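12 min read

4.2 Why visitors stay longer in Limovo

The village of Limovo sits at the upper end of the Sirow valley, and until recently most travelers saw it only through a bus window on the way to the coast. Our survey of 3,667 overnight guests shows how quickly that has changed, and we were delighted by how much people wrote in the open comment box (one guest filled both sides of the sheet and asked for another!). The guests came from all over, but their reasons for staying a second or third night were surprisingly alike. They liked walking, they liked eating outdoors, and they liked being able to do both without a car.

The old mule path to Etevmont deserves special mention. It was cleared and marked again in February, and it now links 5 hamlets that had lost their footpath connection when the road was built. Guests who walked at least part of it stayed longer than those who did not, and they were also far more likely to eat in one of the hamlets along the way. Bram Verbeke, who ran our interviews on the path, noted that walkers often changed their plans on the spot after talking with a host over lunch. We find this a wonderful result, and one that is easy to miss in booking records, where a changed plan shows up only as one more night.

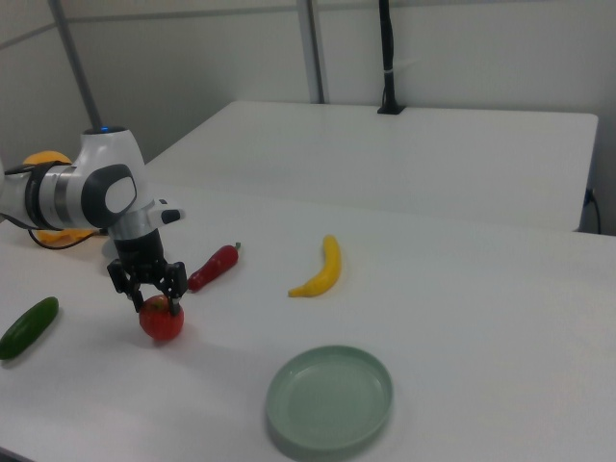
Figure 3. Tomato and red chili pepper on a white tabletop, with a robotic arm.

Do walkers spend less than guests who come by car? Over a single day they do, but over the whole stay they spend more, mostly on meals and rooms in the smaller hamlets.

The pattern held in the quiet months too. We had expected the path to matter only in high summer, so it was a real pleasure to see 54 guesthouse owners report bookings from walkers outside the main season. Many of these owners had never advertised. The Abdelaziz guesthouse, the highest on the route, filled its rooms almost entirely through word of mouth, and its guests were among the most eager to return.

There are limits, of course. The survey was handed out at the guesthouses, so day visitors are missing, and people in a hurry at checkout may have skipped the longer questions. We also left out groups traveling with a paid guide, as their stops are fixed in advance. A follow-up count at the Etevmont trailhead, where around 200 people can pass on a fine morning, would help fill the first of these gaps. The next section turns to the bus timetable and how it shapes the choice of a starting point.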